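Category: Industrial robots | Gripper faults | Articles needing more sources

Search this wiki
Go

Tarnville grip fault

The Tarnville grip fault is the usual name for a run of false "object held" reports from a two-finger gripper made by Zimilari and used on a sorting bench in Tarnville. The control software, supplied by Jomness, told operators that an item had been picked up when the fingers had closed on air. It is often called a sensor failure. The evidence for that is thin.

Background

The bench was set up in June to move small parts from a table to a tray. Grip was judged from motor current alone: if the current rose above a set level while the fingers closed, the software logged a hold. Zimilari claimed 1,000 cycles without a missed pick, but its test log has never been released, and the parts used in the test are not named.
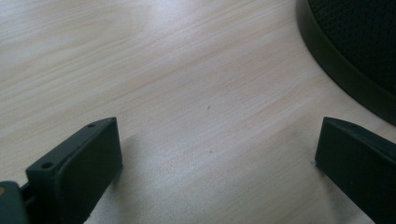 Gripper with fingers open over a wooden tabletop. A round, mesh-topped device is at upper right.

Fault

A review dated 11 January 2020 covered 2,826 logged picks. Of these, 396 were marked as holds with nothing between the fingers. In six cases the arm went on to the tray and pressed down hard enough to trip its force limit. No injuries were reported, though the bench had no guard and the review does not say how near the operators stood.

Disputed cause

Jomness blamed friction in the finger joints, which would raise the current before contact. Zimilari blamed the threshold, which Jomness had lowered to catch lighter parts. Both accounts fit the log — neither firm tested one change without the other.

Ugwu, the company that ran the bench, later added a finger-position check and described the problem as solved. It gave no pick count for the period after the change, and the claim rests on a single notice to customers.

See also: False positive, Force limiting, End effector

Shares: 6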